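Sorting by Hand, Sorting by Arm: A Year in the Returns Room at Warraich

Welcome, and thank you for stopping by our little gallery. Most of you who asked for this page know the returns room only from the other side of the loading dock door, or from the days when it was five long tables and a radio that got one station. We thought you might like to see what the work looks like now, and hear a bit about how the people in it feel about the change, which is a longer story than the pictures can tell.

For anyone new: Warraich takes back household goods and toys that shoppers have returned to stores, sorts them, and sends them on to be resold, repaired, donated or recycled. Everything comes in mixed. A carton might hold a dozen of the same thing or a dozen things that have no business being together, and for as long as we've been open, somebody has stood at a table and pulled them out one at a time. It's hard on the wrists and harder on the shoulders, and by the last hour of a shift you can hear it in people's voices.

Last May we started trying out picking arms, with the software coming from a small outfit called Zulten and the bin plans worked out here on our own floor. Two tables went first. The other three stayed just as they were while we found out what we'd gotten ourselves into.

How the bins get filled

Before anything goes near a real carton, the arm gets practice bins, and filling those has become a job all its own. The folks who do it best are the ones who spent years at the tables, since they know what gives trouble: anything floppy, anything clear, anything with a long handle that turns over when you grab the wrong end. They'll mix hard things with soft things and shiny things with dull ones, and they are a good deal meaner about it than the engineers ever were (we say that with love).

One of our longtime sorters told us she never thought of what she knew as knowledge. It was just what her hands did. Having people with laptops ask her why she picks up a doll by the body and leaves the legs alone was strange at first, and then she found she rather liked being asked.

A mixed bin under the arm

The KUKA arm over a grey practice bin, with a baby doll in a light blue outfit lying below one of the clear gripper fingers. The white scoop and the roll of tape beside each other are just the sort of pairing our sorters like to put in, and the crumpled blue fabric over by the wall is another old favorite. You can see from the scuffs on the floor of the bin that it has had a working life. 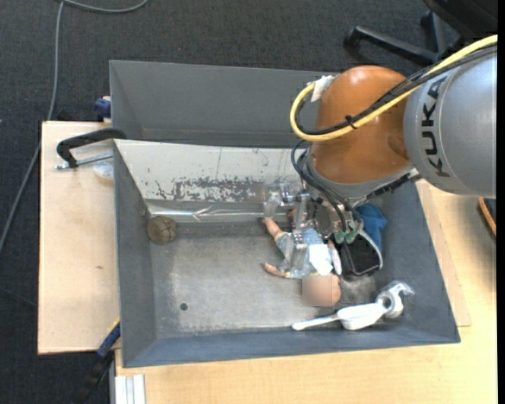 What changed for the people at the tables

We'd like to be fair about this part, because it hasn't all been easy. When word of the arms got out, the break room was pretty quiet for a while. People wanted to know about their hours before they wanted to know about anything else, and we should have had that answer ready sooner than we did. The answer was that hours would stay put through the trial, and they have, but a few weeks of wondering is a long time when you have rent to pay.

The work itself has moved around. Four people who used to sort full shifts now split the day between the tables and what we call minding, where you keep an eye on an arm, clear the bin when it gets stuck and write down what it got stuck on. Minding is kinder to the shoulders. It's also duller, and there's no getting around that. At a table you can fall into a rhythm and chat with the person next to you, and the hours go by. Minding has you waiting, then hurrying, then waiting again. After some grumbling, all of it deserved, we went to turns of 2 hours, and most people say that's the right length.

The stuck list

Everything that gives an arm trouble goes into a notebook that hangs by the door, and once a week it gets typed into Grokar, the program we use to track items. The notebook reached entry number 2346 this spring. If you visit, do ask to leaf through it, because the notes people leave are half the fun: "slipped, slipped, slipped, got it," or "let go for no reason I could see," or one page that only says "the whisk again." The engineers read every line, and a good many changes to the grippers started out as somebody's cranky pencil note at the end of the day.

Still done by hand

Plenty of it, and we expect that to be so for a good while yet. Deciding whether a toy is clean enough to give to a child is a person's call here. So is anything broken or sharp, and so is anything with a note tucked inside, which happens more than you'd guess. Our repair bench, which sends its finished pieces on to Fostetti for resale, hasn't changed a bit except that it has more people on it, two of whom had been asking to move over from sorting for years.

We'll add to the gallery as the third table gets its turn. If you used to work in the room and would like to come by, mornings before ten are best, when the coffee is fresh and the dock is quiet enough to talk. The radio is still here too, and it still gets the one station.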